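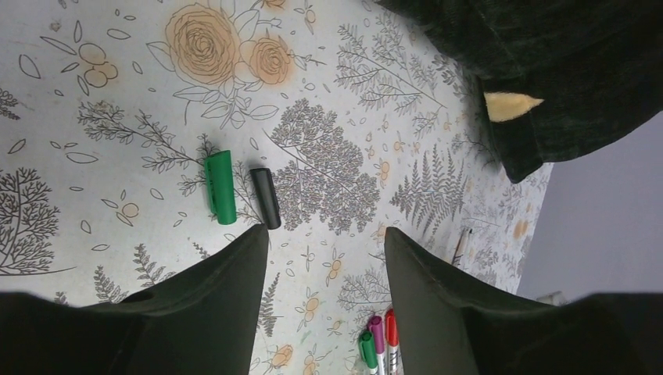

4.2 Preparing the small-parts task

Most trouble on a Flillgate cell starts before anyone presses Run, and most of it starts on the work surface. The arm does what it was told to do, at the height it was told to do it. It has no opinion about the cloth. A covering with a botanical print, roses and ferns and all, is permitted under the house rules, and so are markers lying side by side with a narrow strip of fabric between them. Sleeves, folds and anything else soft are permitted too, provided they are on the task sheet. If they are not on the task sheet, stop and put them there.

1. Read the task sheet. All of it, including the back.

2. Spread the covering and smooth it by hand from the middle outward. Small wrinkles are fine. A ridge tall enough to catch a fingertip will catch a gripper, and the gripper pulls harder than you do.

3. Set out the parts by type. For marker tasks, capped and uncapped pieces may be mixed only if the sheet says "mixed."

4. Place soft goods last.

NOTE: Valentin Gavrilă wrote the original version of step 3 as a full page with a diagram. It is in Appendix D for those who miss it.

5. Set the speed limit to 18 percent for the first pass. Do not round up to 50 "to save time." The last person to do this spent the afternoon under the bench.

6. Check finger clearance at the lowest taught point. Use the plastic gauge from the Pimex kit. A business card is not a gauge, even a thick one.

CAUTION: Keep hands, lanyards and hair outside the cell whenever the arms are powered. "I was only straightening it" has appeared in the incident book often enough to get its own abbreviation (IWOSI).

7. For two-arm work, jog the arms toward each other at the slow setting, and keep one hand on the stop button the whole way. Wherever the grippers come together over the sheet, the shared-zone rule applies: one arm has right of way, the other waits. Write down which is which. The arms will not settle it politely between themselves.

8. Look at the cables before you look at anything else. Each one needs enough slack for a high arch over the work and a wide loop outside the elbow. Slack is good. Slack under a forearm is a repair order.

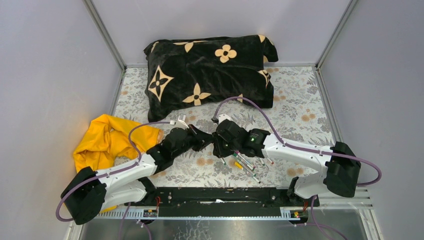

4.3 Sign-off

The set-up form is signed by the person who did the set-up and by one other person who has looked inside the cell – a glance from the doorway does not count. Send questions to Britta Nolte, who would like the form number included this time.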